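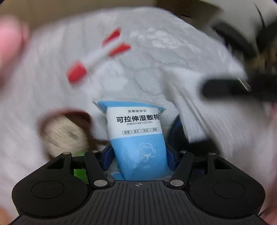

Speaker notes: Small Soft Goods in the Shared Bathroom
Housekeeping session, Dorincombe residence staff
2019-06-10
Speaker: Nermin Kocabaş
Running time: 30 minutes, with 8 minutes held for questions

Opening

Good morning, and thank you for coming. Today's session covers the small packaged items kept on bathroom shelves and vanity counters: cotton pads, cotton swabs, facial tissue and wipes. Our guidance on towels and bed linen was issued in April and is not repeated here.

Ask how many in the room have a fixed place for cotton pads on their floor. Pause for hands.

Reading the package

Residents at Dorincombe buy their own supplies, and many packages are labeled in a language the staff member on duty does not read. Staff are asked to look for any English line on the front before deciding where an item belongs. "Stretch wet cotton," for example, refers to a pad meant to be moistened before use. Characters on the same kind of package may add that the pads are thin (超薄), that they save liquid (省水), and that they are suited to makeup removal (卸妆) or to wet application (湿敷).

Point out that the words "wet cotton" can mislead. A pad sold for wet application is not necessarily a pre-moistened wipe. Check the label before placing it with the wipes. If there is any doubt, leave the item where the resident put it and ask.

Storage

Dry cotton goes on the upper shelf or in the closed drawer, away from the sink. Sealed packages are to stay sealed. Staff do not open a package to fill a dispenser or a jar unless the resident has requested it in writing.

Opened packages should be folded closed and stood upright with the name facing out. Please do not combine two part-used packages, even when they are the same product. Residents with sensitive skin may be using one and avoiding the other.

Each resident's section holds up to 6 packages. Anything above that goes to the labeled bin in the linen closet. The bins supplied by Kornura have replaced the older Değirmenci baskets on all floors except the fourth, where the change is still pending.

(Slide 4. Allow time for people to copy the shelf plan.)

Disposal

Used pads go in the lined trash can, never in the toilet. Jayson Agbayani will speak to the plumbing side of this in the next session, so keep this part brief. Empty outer wrappers also go in the trash can unless the floor notice says otherwise.

Practice

Distribute the trays. Participants work in pairs and sort the contents into three groups: dry cotton, moistened products, and items to be referred to the resident. Walk the room and listen for pairs who are sorting by color or by size of package. Bring them back to the label.

Questions

Likely topics: travel-size packs, items left in the shower area, and the order form for Dranolari drawer liners. The form is available at the front desk and must be signed by the floor supervisor.

Collect the trays before the group leaves.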